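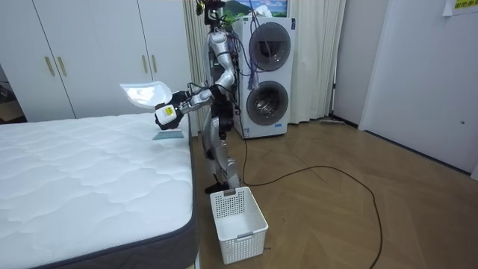

Dudeck Robot Owners Help > Hands, Wrists and Tools

Left hand slowly lets go of the dustpan (Benano, Prekton hands, tethered)

posted by herringbone_hal
22 September 2023
Viewed 392 times

I look after one Benano humanoid at the Flanagan flat, which is our practice bedroom. It runs on wall power with the cable across the floor, and it wears a pair of Prekton hands. The job it's learning is tidying up on and next to a bed: pick small things off a bare mattress, put other things in the laundry basket, sweep up what's left with a dustpan and brush. My job is to stand nearby looking calm.

The problem is the left hand. It picks up the dustpan by its handle and closes nicely. Then over the next minute or so it opens, very slowly, like someone backing out of a conversation at a party. There's no fault light and no message in the log. The pan tips, the lip comes up off the quilting, and whatever was going to be swept into it gets swept under it.

Things I know:

The right hand doesn't do it. I've had it hold the same pan by the same handle for as long as I had patience.

It's worse late in the day.

It's worse when the arm is reaching out over the mattress. With the elbow tucked in near the body it can hold on for ages.

It doesn't happen with thin, light stuff. The left hand will hang on to a crumpled sheet of plastic until the end of time, including when you'd like it back.

Things I've tried: hand calibration (the short one), turning it off and on, turning up the grip force in the menu, turning the grip force back down when the hand started making a noise I didn't like, and a firm tone of voice.

The hand was fitted in May and has never been opened. Before I take the wrist apart and find out which screws are the important ones, does anybody recognize this?

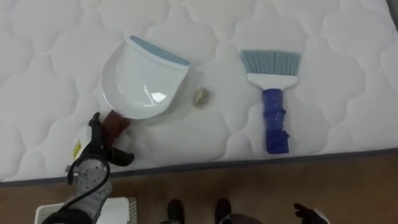

Left hand on the dustpan handle, with the brush and the small brass-colored piece still waiting on the mattress.

Three replies

posted by wristwatcher

I recognize it, and you can put the screwdriver down for the moment. I'd bet on the cable that runs along the forearm before I'd bet on anything inside the hand.

On our Benano the hand cable comes out at the wrist, makes a loop, and goes down alongside the arm. If the loop is a bit short, everything is fine with the elbow bent. Send the arm out over a bed and the loop pulls tight, and now the plug at the wrist is being tugged sideways by every small move. The finger position signal gets noisy. The hand sees what it takes for fingers closing too far and eases them open to compensate. It does that over and over in tiny steps, and since each step is legal, the log has nothing to say about it. From the machine's point of view it is doing a great job.

Your light sheet of plastic doesn't show the problem because there's next to no load on the fingers. A dustpan held by one end is a different animal. All the weight hangs out in front and pries at the fingers the whole time.

What I'd do, in this order:

Park the robot in the stand pose, use the proper shutdown, and unplug it at the wall. Wait for the hands to go slack. Ours take some 19 seconds, and I have a pinched thumb to thank for knowing that.

Move the left arm by hand out to full reach. Watch the loop at the wrist while you do it. You want it to still be a loop when the elbow is straight. If it turns into a line, you've found your tug.

Free the clip nearest the elbow and feed cable toward the hand until there's slack at full reach. Don't take slack from the shoulder end. That bit gets used up when the torso turns, and then you'll be back here with a shoulder question.

Unplug the connector at the wrist and look at it under a good light. Bent pins are obvious. Grey dust on the contacts is less obvious and does the same thing. Dry swab, no spray. Seat it again until it clicks, then pull on it gently. A connector that clicked and then comes out in your fingers never clicked.

Put the clip back, and leave it loose enough that the cable can slide through.

Power up and run the LONG hand calibration, with nothing in the hand. The short one only checks open and closed. It doesn't touch the middle of the travel, and the middle is where a dustpan handle lives.

Then give it the pan with the arm out over the mattress and walk away for five minutes. If it's still holding on, you're done. If it isn't, swap the left and right hand cables at the wrist end only and try again. If the trouble moves to the right hand, it's the cable. If it stays on the left, then yes, you get to open the wrist, and I'm sorry.

Please put the grip force back to what it was when the robot came to you. The noise you didn't like was the finger drive working against its own stop. You were right not to like it.

posted by Gus_in_the_basement

Mine did this and I fixed it by wrapping the handle. Bike handlebar tape, grip tape, anything with some squash to it. Wind it on fat and lumpy, don't worry about looks. The fingers have something to bite into and it holds way better. I see your brush has something like that going on already so do the pan too. Never had to mess with cables or calibration. Ours still lets go sometimes but by then it's usually finished.

comment by wristwatcher

The wrap is good advice, and I'd do it anyway on that dustpan. It won't fix a hand that's opening by itself, though. It gives the hand a longer way to go before you notice.

comment by Gus_in_the_basement

which in my case was long enough

posted by plug_and_pray

Agree with the long reply above. Two things to add, both from the maintenance side.

First, the late in the day part. Finger drives get warm, and a warm drive holds with less force at the same setting. That won't make a hand open, but if it's opening already you'll see it sooner in the afternoon. We let ours rest with both hands empty and open between runs. If your robot spends its breaks clutching a dustpan, it isn't on a break. Write a rest pose that puts the tools down first. It's one extra step in the routine, and it took me 6 months to think of it.

Second, have a look at the floor cable too. A tethered Benano with its power lead lying in a big loose curve is fine right up to the moment a foot or the basket ends up on the curve. Then the lead pulls at the back, the robot leans a hair to make up for it, and the arm on that side reaches farther than you asked. I've seen people chase a hand problem for a week when the laundry basket was standing on the lead. Route it behind the robot and away from the side it steps toward, and keep enough slack for it to turn around. Same for anything hanging down from overhead. Walk the whole run once with the robot off and see what it could catch on, door frames and appliance doors included.

For the schedule: we reseat the wrist connectors and do the long calibration every 1000 grasps. The Benano counts them for you, under Hands, on the page no one opens. If yours was fitted in May and works most days, I would guess you are well past the first one.

update from herringbone_hal

Thanks, all of you, including the basement.

It was a line. With the elbow straight there was no loop left at the wrist whatsoever, and I must have looked at that arm every working day since May. I fed cable up from the elbow clip and reseated the connector, which did come out in my fingers, so it had never clicked. Long calibration went through on the second go. The first time I'd left the hand too near the bed and it calibrated itself against the mattress.

The pan now stays where it's put with the arm all the way out. I've had one very small droop since, late in the afternoon, and I've put in the rest pose to see if that takes care of it. Grip force is back to where it started.

Still to do: wrap the dustpan handle, and find the page with the grasp counter. I've been through Hands twice and all I get is the language setting.

comment by plug_and_pray

Scroll down. It's under the serial number, in grey, on grey.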